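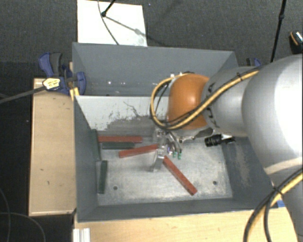 *Bin picking with the Tritimis kit: red and dark green bars in the front bin, gripper lowered.*

# Setting Up a Two-Bin Picking Cell with the Tritimis Kit

Tritimis is a bin-picking kit supplied by Jikirura for small workshops and training centers. It is delivered with a gripper, a cable set, two metal bins, and the picking software. The robot arm is purchased separately. This guide covers placement of the bins, routing of the cables, and the first picking run. It applies to software release 42 and was last revised on 2026-08-20.

## Before you begin

The work requires one trained person and can be completed in a single morning. Confirm that the following are at hand:

- the Tritimis kit, order code 1269
- a stable tabletop within reach of the arm
- bench clamps for the bins
- cable ties and a side cutter
- a set of bars, all of the same size

The arm must be powered off and locked out during the first two sections.

## 1. Place and clamp the bins

1. Set the two bins one behind the other, with the open sides facing up.
2. Push the bins together until no gap remains between the adjoining walls.
3. Clamp the rims near the junction. Keep the clamp handles outside the picking area.
4. Press firmly on each corner. If a bin shifts, tighten the clamps and repeat.

Worn bins may remain in service. Scuffs on the floor and walls do not normally affect picking, but a bin with a bent rim must be replaced.

## 2. Route the cables

Cables should follow the arm closely and still leave enough slack for the wrist to turn.

1. Lay the bundle along the upper side of the last link.
2. Carry it over the joint cover and form one loose loop beside it.
3. Fasten the bundle to the link with a cable tie. Do not tie it across a moving joint.
4. Turn the wrist by hand through its full range. The loop must not tighten or catch on the gripper.
5. Trim the tails of the ties.

## 3. Teach the bin area

1. Restore power and select reduced speed.
2. In the software, open **Cell** and choose **New bin**.
3. Bring the gripper to each inner corner of the front bin and save the position.
4. Repeat for the rear bin.
5. Enter a wall clearance of 18 mm. Smaller values are accepted, but they increase the risk of contact when a bar rests against a wall.

## 4. Run the first picks

Place a few bars flat in the front bin, well apart from each other. Select **Single pick** and keep one hand near the stop button. Once the arm completes several picks without a fault, add bars at different angles, including one that stands against a side wall.

The pick order can be set by color or by position. Operators at the Bornov training center begin with position, which makes early faults easier to trace.

If the gripper closes on nothing, teach the bin floor height again. If it closes on two bars, reduce the opening width in small steps.

## Service and support

Jikirura offers installation as a separate service through its partner Lebrun. The service includes one visit and a written report on the cell. The gripper should be inspected after every 2000 picks, and worn fingers should be replaced as a pair.

Questions about this guide may be directed to Vendula Tóth, Technical Documentation, Jikirura. Please include the order code and the software release number.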